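Workshop notes > Interviews > Hands and grippers

She puts the kettle on before she will talk about hands, and I was glad of it, having come the last part of the way to the Perus workshop on foot in the rain. She runs the comparison bench there, a job she has held since January, and she asked me to leave her name out, as the write-up belongs to the whole bench and she is, in her words, "only the one who likes talking".

The question they have been set is a simple one to say aloud. The workshop has been using a Rondari gripper, a plain thing with 2 flat jaws, and somebody upstairs would like to know whether it should be replaced by the Ninel, a hand with four fingers and a thumb that costs a good deal more and needs a good deal more looking after. So she has been giving them both the same jobs, day after day, on the same arm and with the same controller, and writing down what happens.

"I came in quite sure of myself," she told me, pouring. "I thought the hand would be lovely to watch and hopeless to work with, and I'd have my report done in a fortnight. Well, you can see from the pile over there that I haven't."

The pile is paper, and there is a lot of it. She has logged 1,252 grasps so far, and she still prints the sheets because she likes to lay them side by side on the floor. The Rondari wins on boxes, blocks and anything with two parallel sides, and wins by a long way. It closes, it lifts, it lets go. Changing its pads takes a few minutes with a hex key and you can teach a new person to do it before lunch.

"It's a bit like a good pair of kitchen tongs," she said. "You stop noticing it. I went home some evenings and couldn't have told you a single thing it did, and I mean that kindly."

The Ninel she notices all the time. Its fingers have to be brought home every morning, one after another, and the thumb has its own routine, which she does last with her tea in the other hand. The first controller they tried, an older Nghiêm unit borrowed from the next bay, would send the fingers off slightly out of step with each other, and she spent most of a week thinking the fault was in the tendons. A newer Nghiêm cured it. She was cross about that week, and still is, a little.
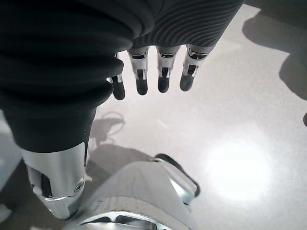

Metal things with a shine to them are where she has had the most trouble and, she admits, the most fun. A smooth body gives the fingertips very little to go on, and a rounded one is worse, so she has taken to looking hard at the view from the wrist before she lets anything close. She talked me through one, with the thumb down next to a silvery grey piece that has a black-edged handle-like piece sticking out at its side, and the fingers hanging clear of everything behind. "I look at the thumb first, always," she said. "It's so much nearer the camera that it looks enormous, and you can fool yourself into thinking it's further along than it is. Then there's the glare. See that white patch on the surface? I can move a lamp for that, but I can't move the window."

I asked whether she would go for the handle or the body, and she laughed and said that was the argument they had been having over lunch for weeks. Her own feeling is that a handle is there to be used, and that a hand with a proper thumb ought to be allowed to try. On her best run with handled pieces the Ninel managed 96 good lifts before she stopped it to rest the motors, and she was pleased enough to ring her sister.

As for what she will recommend, she would only say that she has 3 drafts and that they disagree with one another. She would like to keep the Rondari on the packing side whatever is decided, and to have the Ninel for another season, with a second set of fingertips so that she needn't stop work each time a pair wears smooth. Then she looked at the clock, apologised for having talked so long, and went off to bring the fingers home again for the afternoon.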